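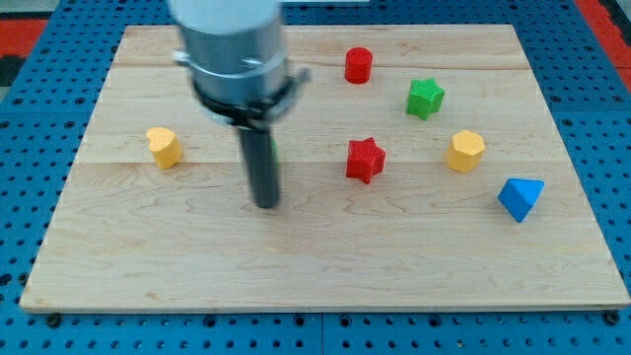 Chapter 3
Wood You Can Live With: Boards, Blocks and Flat Surfaces

I bought my first maple board because it was pretty. I had no plan for it. I carried it home from a lumber yard called Derkent, leaned it against the wall, and spent a whole evening just looking at the wavy lines in it (my family thought I'd lost it). A month later the board had a curve in it like a potato chip, and I finally got curious about what wood does when you leave it alone.

So that's where we're starting. In the last chapter we talked about trees and how they get turned into lumber. Now we get to the fun part – picking out pieces, joining them side by side, and making a flat surface that stays reasonably flat.

Take another look at the picture that opens the chapter. You've got a pale maple board with small shaped blocks on it, a yellow heart and a red star among them. I know, your eye goes to the colors first. Mine did too! But now look at the board itself. Do you see the faint line running across near the middle? It's a seam, where one plank meets the next. There's a second one a little below the far edge. Seams like these are easy to miss on pale wood, and learning to spot them is the first skill I want you to pick up.

Why join planks at all? A wide board cut from one piece of a tree is expensive, and it loves to move. Wood takes in moisture from the air and gives it back, and it swells and shrinks across the grain as it does. It hardly changes along its length. Join several narrower planks and you get to choose how each one faces, which helps you keep the whole thing under control.

Then there's figure. That's our word for the pattern you see on the surface: streaks, swirls, ripples, all of it. The board in the picture has its showiest patch in the lower center, with darker streaks swirling through the cream. When I lay out planks for a tabletop I shuffle them over and over until the busy parts land somewhere I like. I once spent nearly 300 minutes on this for a table that ended up under a tablecloth, and I'd do it again.

Your project for this chapter is a play board with a set of shaped blocks, which I call the Noltell board after the street I lived on when I made the first one. You'll make the board first and the blocks second. Please don't swap the order! Small shapes are fiddly – the notch at the top of a heart and the inside corners of a star will test your patience – and you'll want some easy straight cuts behind you before you get there.

What you'll need before Section 3.1:

Maple planks, all the same thickness, enough for a board 13 inches deep
Wood glue and three clamps
Sandpaper, from coarse to fine
Scrap wood for practice shapes
A pencil and a straightedge you trust
Paint made for children's toys

Let your planks sit in the room where you'll be working for a week or two before you cut anything. I do mine in April, when my shop is neither damp nor bone dry, but any mild stretch is fine. While you wait, read Section 3.1 and practice finding seams on the furniture you already own. Start with the kitchen table. Run a fingertip across the top, look at it from a low angle with a lamp off to one side, and sketch where you think each plank begins and ends.

Words to watch for in this chapter: grain, figure, seam, edge joint, cupping, end grain.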